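Small Habits, Number 15: The Notes on the Screen

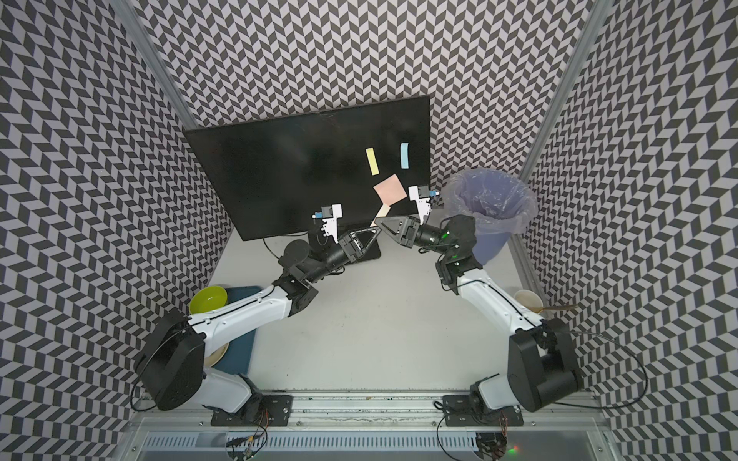
When I started to write this column in March, I promised to Macarena Quezada that I will only write about things that cost almost nothing. Sticky notes are maybe the best subject for such a promise. I have used them for my whole working life, and I was always a little ashamed of them. My mother kept her appointments in a small book with a ribbon. I keep mine on paper that falls down.

The screen is a natural place for them. Your eyes go there anyway, the glass is smooth, and the note is at the height of the face. But a screen is also a thing we want to look at, and after a few weeks the notes are in the way of it. In my old office in Winville I had so many on the edge of the monitor that I moved my windows to the left to be able to read my mail. I thought that this was normal.

So this month I tried to take them more seriously, and I asked some readers how they do it.

Yamila Núñez wrote me a long letter, for which I thank her very much. She works from home and she gives each color a job. Yellow is for today. Blue is for a person she must call or answer. Pink is for something she is worried about, and she permits herself one pink only. I liked this rule and I have tried it. The first days I had difficulty, because I wanted to put everything on pink! Then I began to ask myself if the thing is a worry or only a task, and most of the time it was a task, and it went on yellow with the others.

Aarne Sjöberg does not use colors. He buys one color, the cheapest, and he uses the place instead. At the right side of the screen are the things he has to do, at the left side the things he waits for from other people. On Monday morning he takes all of them off, reads them, and puts back the ones that are still true. He says it takes him as long as the coffee machine needs. I asked what he does with the rest and he answered "the bin, what else."

Now to the practical part, how to take them off and how to clean.

Most people pull a note from the bottom edge upward, and I did also. The paper then makes a curl and stands away from the glass, and the next day it is on the floor. It is better to peel it from the side, slowly, with the glue strip flat. If you do it in this way when you take it from the pad as well, the note stays flat and holds longer. With the narrow ones, which are made for marking pages in a book, I find it easier to hold the end without glue and roll the paper a little over the finger.

Do not use the fingernail on the glass. If a small scrap of paper stays behind, press a fresh note on it and lift both together. Usually it comes. If there is still glue, switch the screen off, let it get cool, and take a soft dry cloth first. Only when this is not enough, make the cloth a bit damp with water. Never spray on the screen directly, the water runs down into the edge. I made this mistake once with a screen which belonged to my employer, and I do not want to tell how the conversation was. Kitchen paper is too rough, also the good kind.

While the screen is off, please look at the cable too. Mine goes behind the stand and to one side, and it collects dust like a sweater. A dry brush is enough.

Engelbert Schwaiger asked me after the last column if it would not be more simple to write everything in the phone. Yes, it would be. I have tried this 3 times. The phone keeps my list very well and I never look at it. A note on the glass I must see, and when the task is finished I can pull it off and crush it in my hand, and for me this is worth the price of the pad.

For the next issue Amancay Zúñiga will write in my place about drawers, especially the one with the old chargers. If you have a question for her, send it before the end of the month to the usual address. I will be back after that with labels for jars.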